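Recording Hand-Held Gripper Demonstrations: A Working Guide

Posted Aug 17, 2020

This guide covers how we record manipulation examples at Drenell for training a policy. It assumes you already have a pair of hand-held grippers working, a head camera that writes timestamped video, and a machine with enough disk. The storage format is covered on the Gerus page and is not repeated here.

Before you start

Decide on one task and write it down in a single sentence. "Put the cloth in the left compartment of the organizer" is a task. "Tidy the table" is several tasks, and the recordings will be hard to label later. If two operators read the sentence and start doing different things, rewrite it.

Decide what counts as the end of an episode as well. We use this rule: the object is released, both grippers are open, and both have moved back toward the operator. Hold still for a second after that, then stop the recording.

Setting up the station

1. Put the table on its floor number. Every station has one, and the number goes in the session name.

2. Clear the tabletop of everything that is not part of the task. Tools, tape and cups have a way of ending up in the data.

3. Route the gripper cables down past your wrists and behind you. Reach to the far edge of the table with each hand before recording. If a cable pulls, add slack now.

4. Wear plain dark sleeves, long enough to cover the wrist. Changing sleeves halfway through a session shows up as a change in the data, so keep the same shirt on.

5. Set the lights and leave them alone. Clear plastic objects are sensitive to this. Reflections move when the lights move, and a session recorded under two lighting setups should be split in two.

Checking the grippers

Open and close each gripper fully five times while watching the width readout. The value should return to the same closed number each time. If it drifts, run the zero routine again and repeat the check.

Then do the sync check. Hold both grippers in view of the head camera and close them together, sharply. In the playback, the closing motion and the drop in the width signal should line up. We accept an offset of up to 7 milliseconds. Anything larger means the clocks need to be set again, and there is no point in recording until that is done.

Recording an episode

Start with both grippers open and off the table surface. Start the recording, wait one second, then begin.

Move at a steady pace, slower than you would with bare hands. The grippers have less reach and less feel than fingers, and fast motion blurs the video. On the other hand, do not stop in midair to think. A policy trained on long pauses learns to pause. If you lose track of what you are doing, end the episode and mark it as bad.

Use both hands only when the task needs both. If one hand has nothing to do, keep it still and open, in view of the camera. Do not rest it on your lap for some episodes and on the table for others.

Keep your head pointed at the work. It is easy to look over at the monitor to see whether the recording is running, and each glance costs you a stretch of useful video. Use the audio beep for that.

Working with cloth

Cloth is the part new operators have most trouble with. It never lands the same way twice, and that is useful if you let it happen. Drop the cloth from a low height between episodes and leave it as it falls. Do not smooth it flat unless the task says so.

Pick it up at a fold. With the gripper held upright, bring the jaws down over a raised edge and close. If the cloth is bunched into a heap, a grasp from the side often holds better than one from the top.

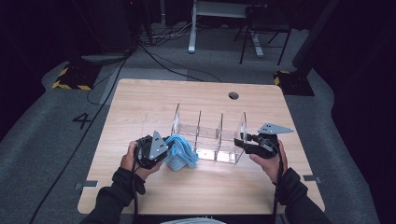

Tilting the gripper sideways helps when you want to come in low, but check that the plate on top does not swing into anything. It extends past your hand once the gripper is turned, and operators tend to forget it on the outer side.

With a clear divider organizer, the panels are easy to bump. Lift the cloth higher than seems necessary before moving it across. If the organizer shifts during an episode and the task can still be finished, finish it and keep the episode. Small recoveries are worth having. If it tips over, stop and mark the episode as bad.

Varying the start

Move the objects between episodes. We change the position of the organizer every 5 episodes and the position of the cloth every time. Stay within reach of both grippers, and keep everything away from the table edges.

Write down nothing about the positions. The video has them already.

How much to record

For a single cloth task we collect 850 episodes before the first training run. Our May set for the Galindo project had only 237, and the policy did well near the middle of the table and poorly everywhere else. More episodes helped, but wider placement helped more.

Record in blocks and take a break after each one. Tired operators drop things and start cutting corners on the final release — both are visible in the data.

After the session

Play back the first and last episodes of each block at normal speed. Check focus, sync and the width signal. Mark bad episodes, but do not delete them. Copy the session to the Borndale server under the station number and task name, and wait for the checksum to finish before you power down the grippers.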